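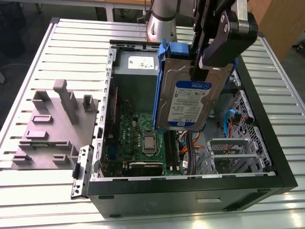
Hard drive in blue caddy will not go back in the lower bay of Dell tower

Last updated: 17 November 2024

Hello all. I have a question which maybe is simple for you, but I am stuck since two evenings.

I bought in July a used Dell desktop tower from a seller in Trodbridge. Inside is one 3.5-inch drive, WD Blue, 1 TB. It sits in a blue plastic caddy. I wanted to take the drive out to clean the dust and to write down the serial number. To take it out was easy, I pressed the blue plastic and it came. But now it does not want to go in again. It goes half of the way and then stops. If I push more, I hear the plastic cracking a little and I get afraid.

The computer is lying on its side on the table, side panel off. The power supply is at the upper left, the motherboard is under it, and the bays are on the right side. I did not disconnect anything on the motherboard. Only the two cables from the drive.

My questions:
1. Is there a correct direction for the caddy? I tried both and both feel wrong.
2. Must the cables be connected before the drive goes in, or after?
3. If the caddy is broken, can I use the drive without it?

Please answer in simple words, English is my third language also :)

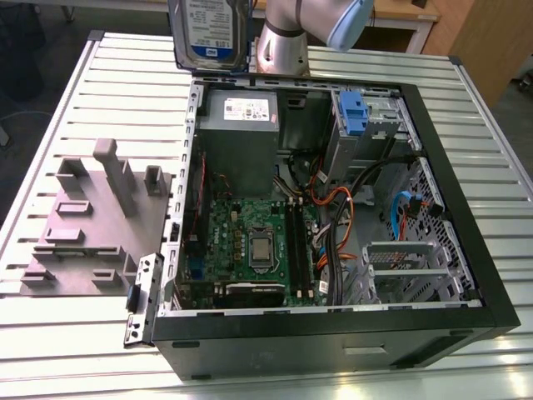 I should say also that there are two places for a drive in this case, one upper and one lower. The upper one has its own blue latch and I never touched it. My drive was in the lower one. I have a backup of 80 GB of family photos, but the rest of the disk is not copied, so I do not want to drop it or bend something.

Answer 1

Just push harder. They are always stiff. Mine was the same and I have it for years.

Answer 2 (accepted by the asker)

Please do not push harder. I repair office computers for a small shop, Howells, and I have seen many of these blue caddies with a broken side. When it stops half way, in my experience one of these things is happening.

First, a cable is behind it. The thin SATA cable likes to fall into the bay when the drive is out. Before you insert the drive, take all cables with your fingers and hold them to the side of the motherboard. Look with a flashlight.

Second, the drive is not sitting well in the caddy. The caddy has small pins on the inside which must go into the screw holes of the drive. If one pin jumped out, the caddy becomes wider by maybe one millimeter, and this is enough. Take the drive out of the caddy, open the caddy a little with both hands, put the drive in again and check every pin.

Third, the angle. Many people try to put it in totally flat from the first moment. On the towers I know of this type, you start with the drive tilted, with the blue handle side up, and when the far edge is inside the bay you let it come down and slide.
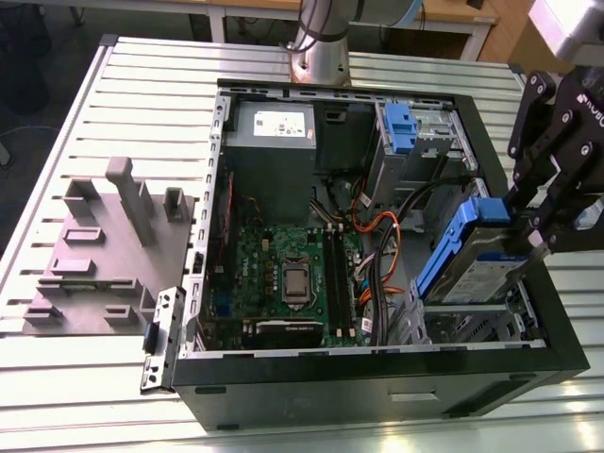

When the angle is good you need almost no force. You will hear one click from the blue plastic. If there is no click, it is not locked, and the drive can move when you stand the computer up.

For the cables: on these models I connect after. The connectors should point to the side where you can reach them. This answers also your question about direction, if you cannot reach the connectors then it is turned wrong. Unplug the computer from the wall before all of this, and hold the power button for a few seconds.

Without caddy: possible for a test, but I do not recommend it for every day. The drive vibrates and it can touch metal. A used caddy is cheap. Take off the old one and compare the form of the latch with the photo of the seller before you pay, they are not all the same.

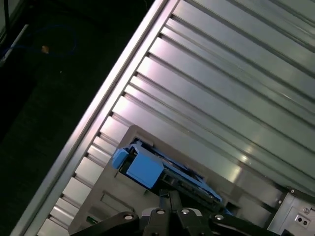

Blue plastic part in its gray housing.

Answer 3

I agree with answer 2. I want only to add, copy your files first if you can. You can connect the drive on the table with a USB adapter (it must be one with its own power, a 3.5-inch drive needs it). I used one from Plirodberg and it was fine. And put something soft under the drive, not directly on metal.

Comment from the asker

Thank you very much! It was the pin. One was out on the left side. Now it made the click and Windows sees the disk.

Related questions
- Dell tower beeps after I changed the memory
- Which screws for a 3.5-inch drive without caddy?
- SATA cable too short for the upper bay
- Is a disk with 3000 hours still good to buy used?
- Where to recycle an old power supply near Grirkgate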